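Chapter 6
Learning from Hand-Held Demonstrations

6.1 What this chapter covers

The planners in the earlier chapters all began with a model. Someone wrote down the shape of the object, the limits of the joints and the cost of a collision, and the software searched for a path. For a rigid part in a known tray this works well. For a sheet of cloth or a thin plastic bag it works badly, and often there is no usable model to begin with.

This chapter deals with policies, by which we mean programs that take in recent camera pictures and gripper readings and put out the next short stretch of motion. The policy is fitted to recordings of people doing the task with a gripper in each hand. You will need the material on rigid transforms from Chapter 2 and the section on time stamps from Chapter 4. You will not need to have trained a large network before.

By the end of the chapter you should be able to:

turn a raw recording into a clean sequence of gripper poses, finger openings and pictures;
choose a frame of reference for the actions and say what the choice costs;
measure the delays in your own system and correct for them;
decide how many steps a policy should predict at once, and how many of those to carry out before asking again.

6.2 A working case

We follow one project through the chapter. Bindu Nair and Bindu Joseph built a bag-handling policy for the Mirnar laundry and packing plant, where loose items arrive in tubs and leave in bags. Their recording software is called Jasard, and the part that runs on the robot is called Davetar. Both are small programs, and the listings at the end of the chapter are cut down from them. To keep the two authors apart we use their surnames.

The first version was trained on 77 recordings. It reached the bag every time and then closed the fingers beside it. Nair took this for a perception fault and spent most of August on the image encoder, trying larger pictures and then a different crop. The results hardly changed. Joseph then plotted the recorded finger opening against the pictures and found that the two were out of step. The pictures were stamped when they reached the computer, and the finger readings were stamped at the sensor. The policy had learned, quite correctly, from data that said the fingers close early.

The fault took an afternoon to put right. We mention it here as it shows the order in which this chapter would like you to work: first time, then geometry, then the network.

6.3 Time

Every reading in a recording has two times attached to it, the time when the thing happened and the time when the computer wrote it down. The gap between them is the latency of that source. Cameras usually have the largest latency, and it may drift as the machine gets busy.

During recording, latency is a matter of bookkeeping. You measure it for each source, subtract it, and resample everything to a common clock. Poses can be interpolated between readings. Pictures can't sensibly be, so the usual practice is to keep the picture times as they are and bring the other sources to them.

While the policy is running, the matter is harder. By the time a picture has arrived and the network has answered, the first few predicted steps are already in the past. Davetar throws these away and starts from the first step that can still be carried out. Readers who skip this often see an arm that jerks backwards at each new prediction, and then reach for a smoothing filter. The filter hides the jerk and adds more delay.

6.4 Frames of reference

A recorded pose has to be given relative to something. There are 2 common choices. In the first, poses are given in a fixed frame such as the corner of the table. In the second, each future pose is given relative to the pose of the gripper at the moment of prediction.

The fixed frame is easy to plot and check. It also ties the policy to one table, and any error in locating the robot base goes straight into the motion. The relative frame avoids both troubles, and a hand-held recording made in one room can be used in another without first lining up the two maps. Its weakness is that the two hands know nothing of each other. Where one hand must hold a bag open for the other, the pose of each gripper in the frame of its partner has to be added to the input. Jasard writes this out as a separate field, and Exercise 19 asks you to remove it and see which stage of the task suffers first.

Rotation needs some care. Angles that wrap round at a full turn give the network a jump to learn where the motion has none. Section 6.7 uses the first two columns of the rotation matrix in their place.

6.5 How far ahead to predict

A policy that predicts a single step at a time tends to dither. People pause while they work, and a picture taken during a pause looks much the same whether the hand is about to move or has just stopped. Predicting a run of steps together gives the motion a direction to keep to.

Long runs have their own cost. While a run is being carried out, the policy isn't using what the cameras see. With a rigid part this may not matter. A bag shifts when it is touched, and a plan made before contact goes stale quickly. The Mirnar policy predicts around 19 steps and carries out 6 of them before it looks again. Chacko, the test bench described in Appendix B, lets you change both numbers while a recording is played back, and you should try several pairs before reading the next section.

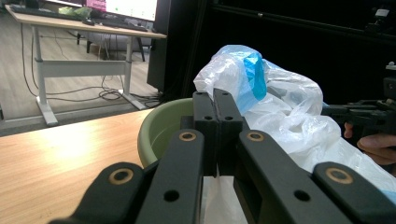
Section 6.6 begins with the resampling code, which can be run without any robot attached. Have a recording of your own to hand if you can. Start by plotting the finger opening against time and marking by eye the picture in which each contact begins. Keep these marks, as the latency estimate in Listing 6.1 will be checked against them.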